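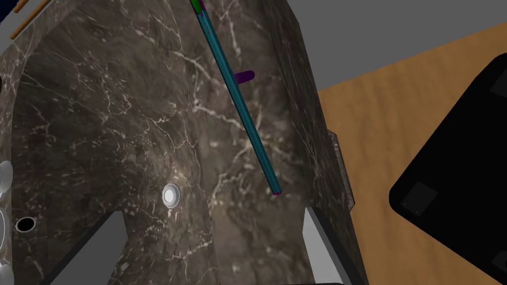
Where the failures start: labelling simulated household runs by first cause

Home Talks Papers Group Contact

Filed under: Talks and slides / Manipulation
August. Comfort Kpodo

Speaker notes, tidied up a bit afterwards. The order follows the slides. Bits in brackets are reminders to myself.

Opening

Thank the organisers. Say who did what: Dzifa Issahaku wrote the replay tool, Kekeli Boateng and I did the labelling, Nana Amissah ran the training. Mandagi is the name of the whole project. Galtier is our simulator set-up. Vistix is the replay and labelling tool. People mix the last two up, so say it slowly.

The talk is on one question. When a two-armed robot fails a household task in simulation, at what moment did it start to fail, and can we label that moment well enough to train on it?

Most groups report a success rate and a handful of videos. We did the same for a long time. The success rate tells you which of two policies is better on the day. It says very little about what to collect next.

The set-up

The tasks are all short pick, pass and place tasks in furnished rooms. Each run starts from a random draw of room, fittings, surface materials and objects. The policy sees the cameras and the joint positions and nothing else. The simulator's own knowledge of where things are is kept for scoring and labelling.

Materials are drawn separately from shapes. This gives combinations you would never buy in a shop. A basin may come out in dark brown veined marble one time and plain white the next. We did this on purpose, to stop the policy learning that a certain colour means a certain fitting.

We ran 3000 runs of one policy with nothing changed between them. Same weights, same time limit. Of those, 963 succeeded, a success rate of 32.1 per cent. That leaves 2037 failures, and those are what we worked on.

(Someone will ask whether the policy is just bad. Answer: it is middling. A very good policy fails too seldom to study, and a very bad one always fails the same way.)

What we mean by first cause

Take a run where the robot drops a cup on the floor. The scoring code says "object dropped". Kekeli and I would look at the run and see that the grasp had been off-centre since the pick, and the cup had been turning slowly in the fingers the whole way. The drop is where it ends. The first cause is the grasp.

We define the first cause as the earliest point after which the policy, restarted from that exact state, fails more often than it does from the state just before. That is a definition you can test in simulation, where you can save the state and run it again as many times as you like. On a real robot you can't.

Testing every time step this way costs too much. Dzifa's tool does it in halves. It restarts from the middle of the run, sees whether the policy mostly recovers, and moves earlier or later depending on the answer. The search assumes that things only get worse after the first cause. Mostly true. Come back to it under problems.

The labels

We ended up with 7 labels. Read them from the slide, don't explain each one:

- wrong object
- reach blocked
- poor grasp
- slip in transit
- handover
- poor placement
- stalled

The first version had many more and we could not agree with each other on them. "Approach angle" and "poor grasp" were the worst pair. Shagufta Mughal suggested merging any two labels that led us to collect the same kind of new data, and that settled most of it.

How the labelling goes

The tool finds the time. A person gives the name. For each failed run the labeller gets a short clip on either side of the point found, plus stills from the cameras, plus the finger force and joint traces underneath. Press a number key, next run. It is dull work and we did it in short sittings, never more than an hour.

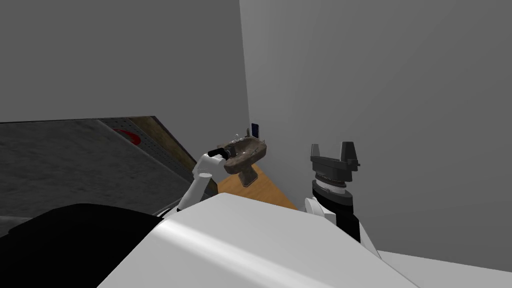
Handover gave us the most arguments, and it is the best case for keeping the traces on screen. A still can tell you which hand has the object and nothing about which way it is going. In this one a black gripper has the brown dish from the left side, up off the floor with its stem hanging underneath, while the other gripper stands open and empty. That could be a moment before a pass or a moment after one, or there may be no pass in it at all. With the force trace for both sets of fingers you can read off the order straight away. When we labelled from pictures alone we kept writing "handover" for anything with two grippers in view.

Grasps on uneven objects come next. A dish with a ragged rim and a narrow stem offers several places to hold it, and they don't all leave room for a second hand. A grasp can be perfectly firm and still be the first cause if the other arm can't get in afterwards. We call that poor grasp, even though nothing slipped. Some people in the group wanted it under handover. Under our definition the restart test decides: if restarting after the pick already fails more often, the pick gets the blame.

(Pause here. This is the slide people photograph.)

Do two people agree?

We had 109 failures labelled by both of us without seeing the other's answers. With clips and stills only, agreement was poor, and most of the mismatch was in handover against poor grasp. With the traces added, the two of us agreed on far more of them. The full table is in the paper. What was left was nearly all between slip in transit and poor grasp, where the point found by the tool sits right at the lift.

We talked those through in one room on a Monday and wrote a rule: if the object is still touching the surface it was picked from, it is a grasp failure. The rule is a bit arbitrary. It made the rest quicker.

Using the labels

Nana's part. Two ways to use them.

First, choosing where to start new demonstrations. The person driving the robot starts a little before the first cause, in the same saved state, and finishes the task properly. The demonstrations are short and they land in the part of the task that goes wrong. Before this, we collected whole tasks from the beginning, and the operators spent much of their time reaching for things the policy could already reach.

Second, weighting. Runs that fail late contain a long stretch of good behaviour. We keep the part before the first cause as usable data and throw out the rest. Cutting at the point of scoring, say at the drop, keeps a stretch of bad behaviour in and the policy copies it.

The first of these helped more. The second helped on the longer tasks and made no clear difference on the short ones. Say this plainly. One of the reviewers thought we were hiding it.

Problems

The halving search. If the policy gets into trouble, recovers, and then gets into different trouble, the search can land on either. We reran some of these with a full sweep and the search had picked the later one more often. For collecting data that is fine. For claims about how often each label occurs, it isn't, so please don't quote our label shares as if they were a property of the task.

Contact. Thin things and hard edges are where the simulator is least like the real world. A rod lying across a flat panel can be picked up in simulation with a finger placement that I would not trust on hardware. Labels on thin objects should be read with that in mind.

Restart noise. The policy samples its actions, so the same saved state gives different results. We restart several times from each point and take the share. Near the boundary the share wobbles and the time can move by a second or so either way.

Cost. Labelling is cheap once the search is done. The search is not. It took much more computing than the original runs, and we ran it on Drono, our shared cluster, overnight for most of the summer.

Questions I expect

Could a model give the labels? We tried with stills and it made the same handover mistake we did. We haven't tried it with the traces in.

Would this work on a real robot? The definition needs saved states, so no, not directly. You could carry over the labels and the habit of looking earlier than the drop. Shagufta is putting together a small set of hardware runs labelled by eye, with force traces, to see how far that goes.

Are the saved states available? The failed ones will be, with the labels from both of us where there are two. The viewer comes with them.

(If there is time, show the replay of the off-centre cup. If not, leave the label list up during questions.)

Previous Next Back to talks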